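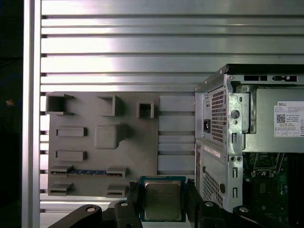 A gray 3D-printed plate with three square sockets, mounted on a slotted aluminum panel.

Flungate is coming back for a second season, and Viktória Sipos is coming with it! Showrunner Benedikt Baumgartner confirmed on Thursday that Sipos, who turned up in the last two episodes as the unnamed signal officer, has been promoted to series regular. Nine new episodes are on the way, with shooting due to begin in January.

Fans have been guessing about the signal officer ever since she walked onto the bridge of the Eridano and shut down the distress call without a word. Baumgartner wouldn't give up her name, but he did say we'll have it by the end of the premiere.

"Viktória had maybe 5 minutes of screen time, and she's all anyone wants to ask me about," he said. "We rewrote the back half of the season for her, and I'm so glad we did. There's a two-hander with her and Haruna in episode four that I can't wait for people to see."

That would be Haruna Okabe, back as Captain Ines Tarrow, last seen drifting away from Phuthong Station in a pod with no engine. Andri Mayrhofer also returns as the ship's doctor, so yes, he made it off the lower deck (I may have cheered out loud). No word yet on whether Flurina Moser will be back as the Regent. Asked about it, Baumgartner laughed and changed the subject to catering.

He was happier to talk about Phuthong itself. Season one only ever gave us the docking ring and one very long corridor, but this time the story heads down into the market levels, and the production needs some 400 extras to fill them. Bring on the crowds, and please, more of that wonderful hissing elevator.

Season one of Flungate is streaming now on Kuvico.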